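Hi Oda,

Time for the spring update on the Divach Reading Room, and there's a lot to tell! I'll start with the money, as I know you have to pass that bit along, and then get to the fun stuff.

Your grant has paid for two things so far: the book stock and my hours. We've bought 552 books, nearly all of them secondhand, and I've still got enough set aside for another order before summer. My hours have come in right where we said they would. The only line that went over was shelving (the Macedo units cost more to ship than the quote said), and I covered that out of the January book sale, so you won't see it in your column.

Now the good part. We have 47 families signed up, up from 18 when I last wrote! Most of them found us through the school newsletter, but a few just wandered in off the street and stayed. The after-school hour is packed – I've had to ask the older kids to give up the beanbags to the little ones, which went over about as well as you'd expect.

The adult evening group is slower. We tried a long novel first and lost half the room by chapter four. That one's on me. We've switched to short stories, people bring their own snacks, and the talk runs past eight o'clock most times now. I'd like to keep going with that through the fall and see if it grows.

I also promised you news on the move to the Trasteck building. We've agreed on the rent and I've been working on the layout for weeks. I want the picture books low down and near the light, and the grown-up chairs as far from the door as I can get them.
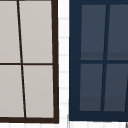 Computer rendering: side-by-side windows, one with dark brown trim, one with navy.

What's behind schedule is the catalog. Prideo, the lending software we picked, is fine once the books are in it, but getting them in is slow going, and I've been typing titles at my kitchen table most nights. I'm through the children's books and maybe a third of the rest. If there's any chance of moving a little of the unspent events money over to pay a student for data entry, I'd love to talk about it.

Next up: the summer reading list, a second story hour in the mornings, and packing, packing, packing. I'll send the receipts in a separate email, along with the sign-in sheets you asked for. Call me any time after three if something doesn't add up.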